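Chapter 5
Pile Fabrics and Filled Articles

5.1 Scope

A pile fabric consists of a ground cloth and a set of raised fibres, the pile, standing at an angle to it. Velvet, terry, corduroy and plush belong to this class. Plush has a longer and less dense pile than velvet, and its behaviour in use depends mainly on pile height, fibre fineness and the method by which the pile is anchored.

The chapter deals first with woven and knitted grounds (5.2), then with pile loss under rubbing (5.3) and with seams in filled articles (5.4). The wear figures in 5.3 are taken from the Sultley trials, in which 1526 samples were rubbed for 3000 cycles each. Of these, 991 were knitted. Readers who have not met the terms "course" and "wale" should return to Chapter 2.

Filled articles place a further demand on the cloth. The filling presses outwards on every seam, and where panels of different colours meet, the seam also forms the edge of the pattern. Pile direction must be marked on each panel before cutting.

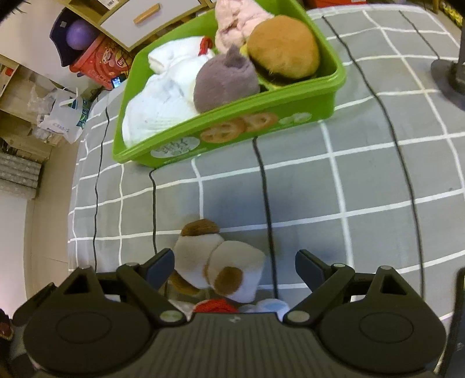
Figure 5.1 Plush toy dog, white with brown patches.

5.2 Ground structures

In a woven plush the pile is formed by an extra warp. In a knitted plush it is formed by loops or by loose fibre fed in at the needles.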